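Good Practice for Two-Arm Sorting of Tangled Wire
Student project report, Sepp stream, Tisden Lab

1. Purpose

The Skotstead draft rules for shared benches cover guarding and stop buttons but say little about soft items such as cord and thin wire. This report tests the draft against a two-arm wire sorting task and proposes wording for the gaps. The trial plan allowed 30 runs, with four rules under review.

2. Rule A: pulling on a held strand

A strand must not be pulled while any part of it is caught under a rim or around another strand. The draft has a single force limit for both arms. We propose a lower limit whenever two grippers are working near the same knot, as the load on the strand is then hard to judge from one arm alone.
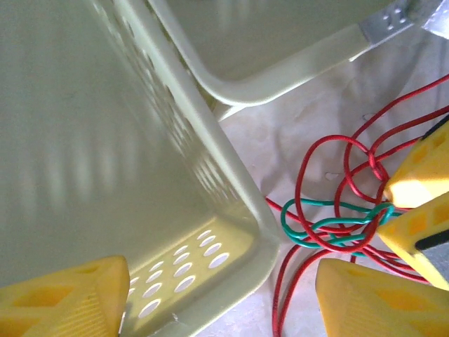

Figure 1. Red and green strands knotted together at the fingertips, wrist view.

3. Rule B: shared space

Only one arm may enter the space over a basket at a time. The second arm can hold position beside it. Wusonel, our logging program, records each entry and exit, and a run with an overlap is marked as a fault even if there is no contact. 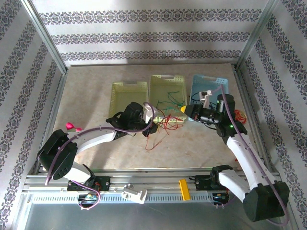

Figure 2. Red wire over the front rim of the middle basket, with an arm on either side.

The rule does not yet say who has priority when a tangle lies across a rim. We suggest that the arm already touching the wire keeps it until release.

4. Rule C: cable routing

Camera cables should have enough slack for full wrist travel, but no loop should be able to reach the work. The draft asks for a check at the start of each day. We recommend one before every run - it adds little time.
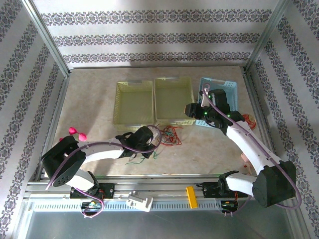 Photo: Tisden Lab, fixed bench camera

Rule D, on item layout, was left unchanged. Wire lying between baskets is treated as unsorted and stays in the count.

Related reports
Stop button placement on shared benches
Wusonel log format, July update
Labelling baskets for sorting trials

7 comments | 30 shares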